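Progress report on the tabletop arm build, Sketimham shared workshop
To: Portela small projects fund
From: Tane Fairweather
5/30/20

Hello again, everyone at Portela! I promised you a proper update once the arm was doing something more interesting than waving at the wall, so this is a longer one than last time. Get a coffee.

The short version is that the build is in one piece, I've still got some of your money left, and picking things up is going better than putting them down. If you only need the numbers for your records, skip to the money part near the end.

Where I left you in January, the arm was bolted to its base and I was fighting with the cable. The cable kept catching on the elbow whenever the arm folded back on itself, and every time it caught, the whole program stopped and I had to start the run over from the top. I tried routing it three different ways. What I settled on is a looser run with some slack at the wrist, held near the elbow with a band, and I haven't had a snag since I changed it. It isn't pretty, and I'd like to go back and do it properly someday, but it lets me get on with the work and that's what I care about right now.

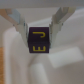
Gripping has eaten most of my evenings since then. My first fingertips were too narrow, so anything with a bit of weight would swivel the moment it left the table, and then the arm would carry it off at some silly angle and set it down on a corner. I went wider on the contact pads and brought the closing speed way down. Small cubes are what I've been practicing on, and the dark purple one with the yellow lettering is my favorite – with a mark on each face I can tell at a glance which way up it's sitting in the fingers, and whether it's tilted. A plain block would tell me so much less! When that "E" is lying on its back, I know exactly how far I have to turn the wrist to get it reading the right way. Doing that turn by hand from the keyboard is easy enough. Getting the arm to work it out for itself is the next big job, and I'll be straight with you, I underestimated it in my application.

I logged 132 pick attempts with the new pads before I let myself change anything else. That took a lot of patience (I am not a patient person), but it meant I could finally see a pattern. Nearly all the bad picks came from the arm arriving slightly off center, so one finger touched first and nudged the cube away. The fingers themselves were doing their job. I've since rewritten the approach so the arm stops above the cube, checks its position, and only then goes down. It's slower and I like it much better.

The other thing I've been working on is the tray. Picking from an open table is the easy case, and you asked in your last letter whether the arm could cope with containers, which was a very fair question. The raised rim is a nuisance. If the wrist comes in at too shallow an angle, the gripper wants to hit the edge before it gets anywhere near the cube, so I've been teaching it to go in from straight overhead and then come down. The corners are still the hardest spots, and for now I keep the cubes away from them. 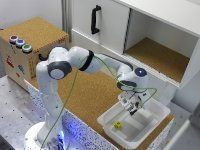 The arm over the tray, with the yellow cube still to be picked up.

On to the money. I've spent $1,378 so far, and the biggest single item was the replacement wrist motor from Netatov. The first one worked, but it had a little bit of play in it that I could never tune out. Borkeo took back the power supply I ordered by mistake and gave me a full refund, which was kind of them, and that has gone straight back into the pot. I have receipts for everything and can send copies whenever you want them.

Timing: I'm running 2 weeks behind the plan I gave you. The wrist motor accounts for most of that, and the rest is me redoing the approach code. I don't need extra funds to catch up, but I would like to move the sorting demo back by the same amount if that's all right with you.

What I'm planning to do before the next report:

Finish the overhead approach and try the tray corners again
Get the wrist turning a cube to a chosen face without me at the keyboard
Run the full set of 9 test moves back to back, with no restarts
Write up the wiring so somebody else could rebuild it

If any of you would like to come by Sketimham and see it run, please do. Evenings are best, and if you let me know the day before I'll have it warmed up and ready to go.

Thanks again for backing this,
Tane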